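Wanted: readers for the Khoury family letters

I have 574 pages of letters, receipts and church papers that came down through my grandmother's side, the Khourys of Wivbridge. I need two people to help me read them and check what they say against the public record. The work is paid by the page and can be done from home.

Family legend has it that our Khoury arrived in 1909 with a cousin named Ilano and walked the last 22 miles into town. Maybe. I have heard three versions of that walk, and in one of them he had a mule. There is no passenger list I trust, and the online trees all copy one another. If you think a tree with 40 green leaves on it is proof, we will not get along.

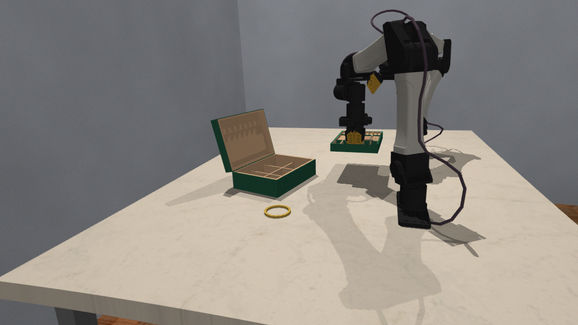 What I want is someone who writes down what the page says, spelling mistakes included, and marks a guess as a guess. Old handwriting should not scare you. Some Arabic would help a lot with the early letters – say so if you have it, and say how much.

You don't need a degree or a certificate. I have paid for certificates before and got back a royal ancestor.

Relu Costache will send you two sample pages as a test. Freya Furnival handles payment. Work starts in June and I expect it to run longer than either of them tells me.

To apply, send a short note about a family story you managed to disprove, care of Freya Furnival, Lidano Reading Room, Wivbridge. No family crests, please.

Posted Feb 9, 2019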